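Pudero Customer Care
Ticket 224 - Fruit box: pomegranate and mangosteen, are they still good?
Status: Solved
Opened by: Siham Saliba
Assigned to: Parviz Tabrizi
Category: Produce quality

Siham Saliba, Thursday, 8:40 am

Hello, and thank you in advance for reading all of this, because I know I tend to go on a bit. I've been getting the Tikotico mixed fruit box from you since the spring and I have been very happy with it. My grandchildren fight over the mangoes and I have learned to hide one at the back of the pantry.

My question is about the box that came this week. The card inside says "ripe and ready," but I'm not sure that's true for all of it. The mango feels fine to me, a little bit of give near the stem. The pomegranate is much paler than the ones I grew up with. Those were dark red all over, and this one has a lot of yellow in it. The mangosteen worries me the most. I have only ever had them from a can! It is very dark and the shell is hard, and I can't tell if it's supposed to be like that or if it's been sitting somewhere too long.

The apple I have no complaint about. I only mention it so you know the whole box wasn't a problem.

I did try the help page before writing, and it told me to "check the color against the guide," but the guide link only brings me back to the help page. I went around that circle a few times with my coffee getting cold.

Would you tell me what to do? I don't want a refund for something that's perfectly good, and I also don't want to serve my sister a bad mangosteen on Sunday.

Parviz Tabrizi (Pudero), 9:25 am

Good morning Siham, and please don't apologize for the details, they save us both a lot of back and forth. I'm sorry about the guide link. You're right, it loops. I've passed that along to Maysoun Zein, who looks after our help pages, and in the meantime I'll go through it with you here.

Could you send me a photo of the fruit out of the box, on a table or counter, from above if you can manage it? Daylight is nice but don't go to any trouble. While you're at it, would you pick up the pomegranate and tell me if it feels heavy for its size, and then give the mangosteen a gentle squeeze between your fingers and tell me if the shell gives at all?

Siham Saliba, 10:10 am

I put the apple in my black tray and left the other three out where you can see them properly.

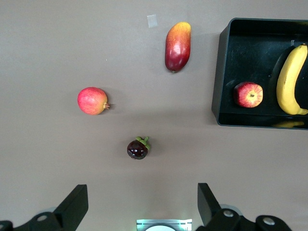 Attachment 1: mango, pomegranate, mangosteen, and the apple in the tray

I picked up the pomegranate like you said and yes, it's heavy, heavier than I expected. As for the mangosteen, I squeezed it and nothing happened, so I squeezed it harder and I think maybe there was a tiny bit of give on one side? My hands are not what they were, so I wouldn't bet the house on it. I sniffed everything too. The mango smells wonderful and the others don't smell like much.

Parviz Tabrizi (Pudero), 10:50 am

Thank you, that's a very helpful photo. Let me take them one at a time.

The pomegranate first. That pinkish red over yellow is a perfectly normal color for some varieties, and the outside really doesn't tell you much about how sweet it will be. Weight is the better clue, so a heavy one is good news. If you don't open it this week it will keep well in the refrigerator.

Now the mangosteen. Dark purple, nearly black, is the color of a ripe one, so please don't let that scare you. The green leaves at the top are a nice sign as well, since they tend to go brown and dry as the fruit gets old. The part a photo can't settle is the shell. A good one gives slightly when you press it, and one that's gone over turns hard as wood all the way around. With your "tiny bit of give" I'm hopeful, but the real test is to open it. Run a knife around the middle, only as deep as the shell, and twist the two halves apart. Inside should be white segments. If they're brown or see-through, or there's yellow sap on the flesh, leave it and tell me. One warning: the purple juice stains terribly, so keep it away from any tablecloth you're fond of.

The mango has that golden yellow going into red, which is pretty, but red on a mango is mostly down to the variety. The give and the smell you describe are what matter, and it sounds ready to me. I'd eat that one first.

Siham Saliba, 1:15 pm

Well, I couldn't wait for Sunday. I opened the mangosteen over the sink with an old towel and it was WHITE inside, just as you said, with the little segments like garlic. My neighbor Kausar Khokhar was here, so we shared it standing up, and now my sister won't get any and I will have to say nothing about it. It was delicious - a bit like a peach and a bit like nothing else.

The towel is ruined, but it was on its way out.

I'm going to leave the pomegranate for the weekend. May I ask one more thing while I have you? Can I get 2 mangosteens in the next box in place of the apple? We have plenty of apples from the Hourani orchard this time of year.

Parviz Tabrizi (Pudero), 1:40 pm

I'm so glad! Yes, I can make that swap. I've changed your next Tikotico box to 2 mangosteens and no apple, same price, same delivery day. I've also put 200 points on your account for the trouble with the guide link.

Internal note, Maysoun Zein, 2:20 pm

Color guide link on the ripeness page was pointing to itself. Fixed and checked on phone and desktop. I've also added a line about pale pomegranates and one about pressing the shell on mangosteens. Siham Bitar at the Pullbridge packing room is going to look at the wording on the "ripe and ready" card.

Siham Saliba, 4:05 pm

The guide opens for me now, thank you both. Points received. You can close this one.

Ticket closed by Parviz Tabrizi, 4:10 pm
Resolution: Advice given, next box changed, help page link repaired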